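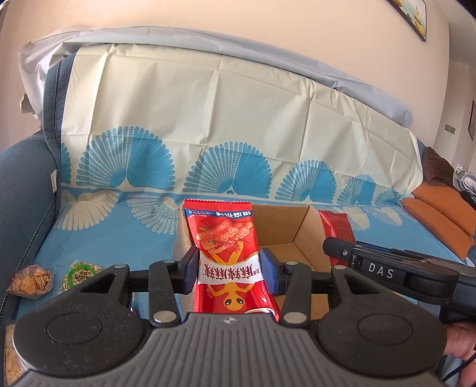
February 2019
Snack boxes, packing from the sofa

Carried on with the snack packing. The bench is still under the Sheehan shelving parts, so the carton went on the sofa seat again with the patterned covers left on. I had meant to strip the covers first and forgot. They slide a bit on the cushion but the carton stayed put once it was pushed against the back.

Carton is the plain brown one from the Postgate bundle, open top, flaps out of the way. No liner. I tried a sheet of kraft in the bottom last time and the packets skated around on it, so bare cardboard from now on.

What is going in: the red foil packets, single portion, mixed kinds. The crumb-coated ones with the cartoon figure on the front, and the 阿胶固元糕 with the gold 福 square. Both are red and from across the room they look like the same thing. Close up they are easy to tell apart. The cake packet has the gold square, the crumb-coated one has the blue strip at the end and the wavy white band across the middle.

Notes on handling the foil

Hold by the two side edges, midway up. Pinching the face creases the print, and on the cakes it presses on whatever is inside. Holding by the top seal works but the packet swings and goes in crooked.

Lower it, don't drop it. From 30 cm the puffed ones bounce and end up on their sides. With the packet already down between the carton walls before letting go, it mostly stays where it is put.

Upside down is fine. I spent too long on Tuesday turning every packet so the writing faced the same way and it made no difference to how many fit. For the Tolalis boxes we can ignore it. If Zarnik want theirs to look neat when opened, do the top layer only.

Foil glare is a nuisance near the window. Drew the curtain halfway after lunch and could read the small print again.

Order of packing

1. Cakes first. They are the firmer of the two and make a better floor for the rest. Stand them along the rear wall, front facing into the carton, so the gold square can be checked without lifting anything out.

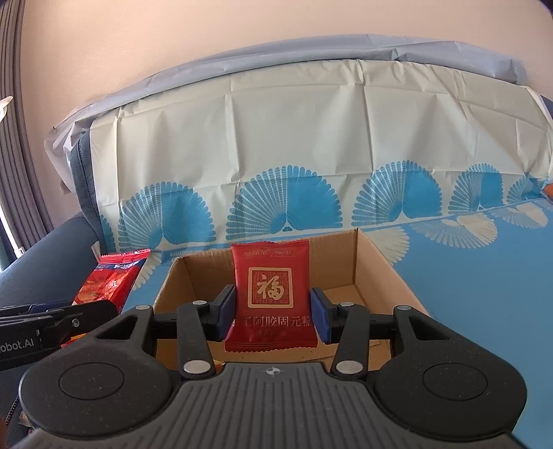
2. Crumb-coated packets next, in front of the cakes. Lay the first few flat, then stand the others against them. Don't press down to make room. If one won't go, leave it for the next carton.

3. Check the top seals. Anything with the crimped edge folded over gets straightened. Anything split goes in the reject tray and gets written on the sheet.

4. Weigh, write the weight on the flap in pencil, close. Tape only after the sheet is filled in. I taped one early and had to cut it open again.

Weights and leftovers

Target on the packing sheet is 200 packets for the whole order. 62 still to do at the point I stopped. The rejects tray has 13 in it, mostly bent seals that could probably go back in after flattening, so look through those before opening a new bag.

Scale drifted again when the heater came on. Re-zero before each carton until it is looked at.

To do

Clear the Sheehan parts so we can have the bench back. The sofa is too low for a full afternoon and my back says so.

Ask Tolalis whether they want the two kinds mixed or one kind per carton. Their note can be read either way. If separate, the first two cartons need redoing.

More pencils. Marker goes through the flap.

Leave the covers on the sofa until the order is out, then shake them outside. There are cardboard crumbs in the folds.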